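Workshop tips: sharing the bench with two robot arms

Since February we test our small drawer cabinets with a pair of arms in the Lomik workshop. Before, two of us opened and closed drawers by hand, and our wrists were sore in the evening. Now we prepare, watch and repair. These are the habits which helped us most.

Cover the table. Brown paper is cheap, it protects the cabinet from scratches, and you can write on it. Change it when it starts to wrinkle.

Mark the place of the cabinet. Draw its corners on the paper with a pencil. If the cabinet moves by a finger's width, the gripper will miss the handle and you lose a morning.

Choose a bar handle. Round knobs were difficult for our flat fingers. A slim bar with two mounts gives enough room for both grippers.

Wax the runners before the first run. A candle end is fine. One full test is 2,000 openings, and a dry drawer becomes noisy long before that. Stop every 200 openings, pull the drawer out and wipe the dust with a dry cloth.

Tighten the handle screws at every stop. Do it by hand with a short screwdriver. Fouad Helmy used a power driver once and split the front.

Leave slack in the cables. Each cable must follow the elbow when it bends, but it should not catch on the top of the cabinet. Move the arm slowly through its whole path and look at the loops.

Keep your hands out while the arms are powered. Say aloud "I go in" and wait for the answer. It feels silly in the first week.

Write down what you hear. Khadija Younis has 11 years at the bench and she notices a bad runner by the sound. The counter does not notice it. We were afraid that such knowledge would not be needed any more, but now she trains the others and decides when a test must stop. Two colleagues moved to finishing, and one of them still misses the drawers.

Change places after lunch. Watching is more tiring than it looks, and the person who watches all day stops seeing.

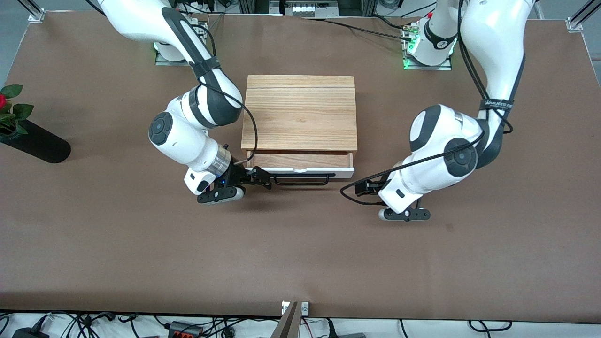 Both grippers at the bar handle, drawer partly open.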